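Relbridge Household Bottles

A data card for the bottle and container part of the Relbridge collection

Summary

Relbridge Household Bottles is a set of pictures and short written records of the plastic bottles people keep under the sink, on the laundry shelf and next to the dish rack. It covers the bottle body, the cap and what can be seen of the contents. There are 2232 pictures in this release, covering 560 bottles. Each bottle has one record.

The card describes release 2. Release 1 had the same record layout but no cap fields, and the two should not be mixed without filling those in.

What is in the set

Most bottles are small or medium size and meant to be picked up with one hand. Dish soap, hand soap, fabric rinse, floor cleaner and glass cleaner make up most of it. There are also bottles with no label at all, and these are kept on purpose. Refilled bottles are common in real kitchens and the original label often comes off in the first week.

Glass bottles, drink bottles and medicine bottles are left out. So are bags and refill pouches. Spray bottles are included only if the trigger head is attached.

Record fields

bottle_id: a short code, the same for all pictures of one bottle.
body_color: color of the plastic, using the color list in colors.txt.
body_finish: clear, translucent or opaque.
body_shape: round, oval, square-sided or other.
cap_color: color of the cap, same list.
cap_type: screw, flip, push-pull, pump, trigger or unknown.
cap_surface: smooth, ribbed, finned or mixed.
contents_visible: yes, no or partly.
label: full, partial or none.
marks: free text for scuffs, specks, dents and anything else on the surface.
notes: free text.

How the fields are filled in

Color goes by the plastic as it looks in the picture. With translucent bottles the liquid and the plastic often have much the same color and cannot be told apart. In that case write the color you see and set body_finish to translucent. Do not guess what the plastic would look like empty.

Contents are recorded as visible or not visible. We do not record what the liquid is unless a label says so. Green liquid in a bottle with no label is green liquid.

Cap type is the field with the most corrections. Many caps look alike when closed, and a tall cap with a tapered top can be several different things. Use unknown freely. If a cap has one texture at the base and another higher up, cap_surface is mixed and both are named in the notes. The green bottle with the white cap is a good one to check against: fine vertical grooves on the wide collar, then raised fins on the narrower part above it. It also has a few tiny dark specks on the fins and a small reddish one on the collar, and those belong in marks.

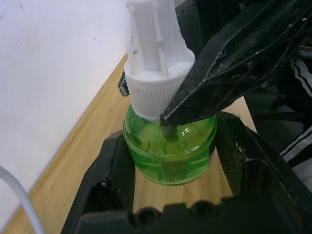

Known problems

Shiny plastic. Highlights on a curved shoulder can be taken for a label edge or a scratch. Check other pictures with the same bottle_id before writing anything in marks.

Dark shapes inside translucent bottles. Sometimes something shows through the wall just under the neck and it isn't clear what it is. It may be the lower end of a tube, part of the cap, or a shadow. Write "dark shape below neck" in the notes and leave it there. Earlier records used six or seven different wordings for this and they have been changed to match.

Seams. Mold seams are not marks. About 40 records in release 1 had the seam entered as a scratch, and these were fixed.

Caps outside the picture. In close pictures the top of a tall cap may be missing. Fill in the part that shows, and take the rest from another picture of the same bottle if there is one. If there isn't, cap_type is unknown.

Too much green and white. The set leans toward green, blue and clear bottles with white caps. Brown and black bottles are rare. Anyone splitting the set by color should look at the counts first.

Files

bottles.csv has one row per bottle.
pictures.csv has one row per picture, with the bottle_id.
colors.txt is the color list, with the names we accept and the ones we fold into them (lime goes under green, cream under white).
changes.txt lists corrections since release 1.

The Zevport folder holds records in the older layout for people who still have scripts that read it. It will be dropped in the next release.

Suggested uses

Sorting and naming household containers, describing caps and closures, and testing whether a system will say "unknown" when it should. The set is not suited to identifying products or reading ingredients, and it should not be used to decide whether a liquid is safe.

Corrections

Send corrections to Fanni Barta with the bottle_id and the field. One line per correction is enough. Changes received by the end of November go into the next release. Please don't edit bottles.csv and send the whole file back, as it makes the changes hard to find.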